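Vimlow Clothes Swap - where we've got to by the end of September

Hello again, and thank you for the second payment, which came through in time for the rent. I know you asked for two pages at most, so I'll try to keep this shorter than the last one (sorry about that one).

The big news is that we're open properly. The unit at Leka went from two mornings a month to every week, and people have got used to us being there. Since the grant began we've passed on 1,698 items, mostly children's things and work clothes. The target in the bid was 1,500 by Christmas, so I'm very pleased, and a bit nervous about what to do with the winter coats that are already arriving by the bagful!

School uniform took over July and August completely. We opened until 7 pm for the last part of the holidays, which we hadn't planned, and it was easily our busiest spell. Grey trousers in the middle sizes go the moment they're put out. Blazers are the opposite - we've got a rail of very small ones that will probably still be there next summer. I've written to Nullov Primary to see if they'd take some for their own spare box, and I'm waiting to hear.

Mending has been slower. We ran the first set of evening sessions with 18 people signed up, and they kept coming, but I'd put too much into each one. Zips and hems in the same evening was silly. For the next set I've split them, and we'll spend the whole of the first night on buttons and small holes.

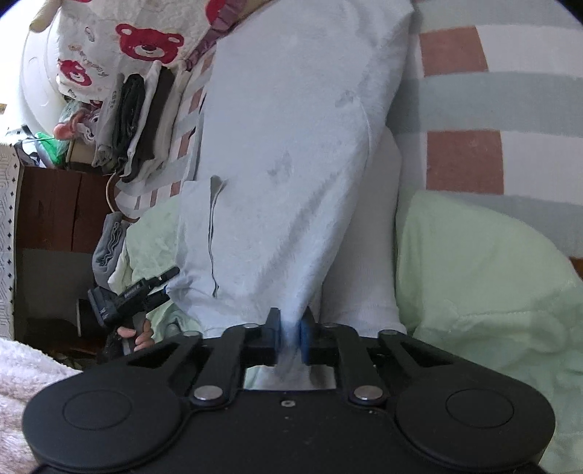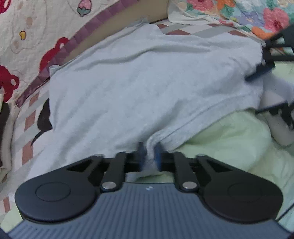 Pale cloth in both, seen close up.

Sorting is still the bit that eats the hours. We tried doing it by size first and then by season, and then we tried it the other way round, and season first wins because half the bags can go straight into storage. Anything stained or past mending goes in the rag sacks, which Prutine collect once a month. They've changed their collection time from 10 am to 8 am, so I've had to move my own start on those days. Not my favourite change of the year.

Money: we're under on equipment and over on heating and lighting, and I'd like to move 28 pounds across to cover it if you're happy with that. I've put it in the budget sheet in green so you can see it. The second-hand sewing machine is fine now it's been serviced, but it does need a better lamp next to it, and I'll buy that out of what's left in equipment.

One thing I said we'd do and haven't is the online booking. People ring up or just turn up, and when I asked at the desk hardly anyone wanted a form. I'd like to drop it and put the time into a Saturday-style family session in the autumn half term instead, with a corner for fancy dress. Could you let me know if that needs a formal change to the agreement, or if an email will do?

Next up are the coats, the new mending evenings and finding more hangers. We never have enough hangers. The next report will come to you in January with the full figures, and you're very welcome to visit before then - mornings are best, and the kettle is usually on by 9.30.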